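Home Opinion Food Letters Archive Subscribe

The biscuit nobody eats, and other matters of the guest bowl

By Herman Tjoa
May 10, 2020

130 shares 12 comments

My mother kept two sorts of food in the house: food, and food for people who might come. The first lived in the fridge and could be eaten by anyone with a fork. The second lived on top of the wardrobe in the spare room, in a tin that had once held Danish butter cookies, and it could be eaten by no one until the doorbell rang. We all knew where it was. My brother could tell you the contents by the weight.

I have been thinking about that tin a good deal this spring, with the doorbell silent. I have my own version of it, a cupboard over the boiler, and for weeks now the things inside have been getting older with no one to blame. Last night I opened the salted almonds. I felt as though I had forged a cheque.

The case against guest food is easy to make, and my friend Fumiko Oshima makes it whenever she is let into a kitchen. If it is nice, she says, eat it yourself. If it isn't nice, why would you give it to your friends? She regards the whole practice as a tax we levy on our own households for the benefit of people who have, in all likelihood, already had lunch. Her own cupboards are bare by the evening of the day she shops, and when you visit she gives you half of whatever she was having. I have been handed half a boiled egg.

I can't fault the logic and I don't want to live like that.

What guest food does is make a small claim about the future. A packet of something good, put by, says that a person will come up the stairs at some point and that you will be pleased about it. You may be wrong. You often are. The person who comes up the stairs may be there to read the meter. But the packet has been bought, and the buying was an optimistic act, which is more than can be said for most of what goes on in a supermarket.

The rules

Every family has rules about this and every family believes them to be natural law. In ours, the good things came out only for visitors who had given notice. Anyone who dropped in took their chances with toast. Relations counted as visitors for the first hour and after that were expected to wash up. Children of visitors were offered the bowl first and children of the house were offered it last, with a look.

You also had to refuse. I was at university before I learned that some people say yes the first time. I had gone to tea with a boy from my corridor, his mother held out a plate of shortbread, and I said no thank you, as I had been brought up to, and she took the plate away. She simply took it away. I watched it go back to the kitchen with something close to grief. In our house a plate was offered at least 3 times, and the first two refusals were just a way of clearing the throat.

My wife's family, being northern and practical, have no refusals at all. They put the bowl on the table and talk about motorways. It took me years to understand that this was also manners, and that by hanging back I had been making everybody anxious. Her father once moved the bowl slowly towards me across the table with one finger, like a man feeding a horse he had been warned about.

On variety

A single thing in a bowl is a snack. Several things in a bowl is hospitality. I don't know why this should be so, but I would defend it in court. Put out a heap of plain crisps and your guests will suspect that you had crisps. Put out the same crisps next to some wrapped oddities from the back of the Chinese grocer's and they will sit up, turn things over, and ask what that one is. You need not know. I seldom do. Half the pleasure of a packet you cannot read is that the conversation has somewhere to go.

The grocer near us was called Varis when we moved in, and nobody in the family that now runs it can account for the name either. I buy from the bottom shelf, on the grounds of colour. Gold is usually a safe bet. Green has let me down. There was a purple bag one June that tasted of the sea and of pencils, and which I have been trying to find again ever since.

I will admit that the mixed bowl has its dark side, namely the last layer. All guest bowls work down in time to the same sediment: the sweets with the coffee centre, the cracker with the seaweed belt, the thing in twisted paper that somebody's aunt brought back. These are never eaten and never thrown away. New things are put in on top of them. I believe there is a boiled sweet in my mother's bowl that has met three prime ministers.

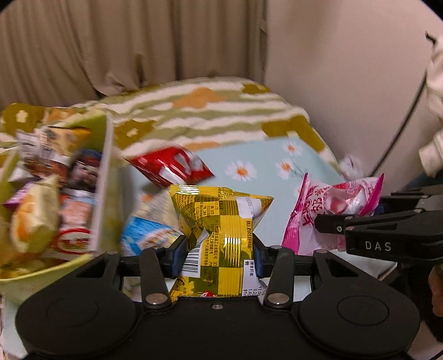 What happens when no one comes

So, the cupboard over the boiler. I did what I think many people have done in these past weeks, which was to hold out for a while on principle and then give way all at once. The almonds went. The good crackers went, eaten standing up. My wife found me with a box of Climetti wafers, which she had been keeping for a christening, and we looked at each other for a moment and then she sat down and had one too.

They were a bit stale. That is the other thing to be said against guest food, and Fumiko would like it noted: by the time you give it to anybody it is past its best. We have been serving our friends the second-rate remains of first-rate things for years, and they have been too polite to mention it. I rang one of them to apologise. He said he had always assumed we liked them soft.

You would think that with the cupboard empty I'd have come round to the half-an-egg school. I did try it. For more than a week we bought only what we meant to eat, and ate it, and were very sensible. The kitchen took on the air of a well-run ward. Then I was standing in a queue outside the grocer's, two metres from anybody, holding a list with onions on it, and when my turn came I went straight past the onions to the bottom shelf.

I came home with four bags of I don't know what. My wife asked who they were for. I said they were for people. She pointed out that we are not at present allowed people. I said there would be people later on, and she looked at the date on one of the bags, and said it would have to be fairly soon, and went to see what there was on top of the wardrobe by way of a tin.

12 comments Share Print More from Opinion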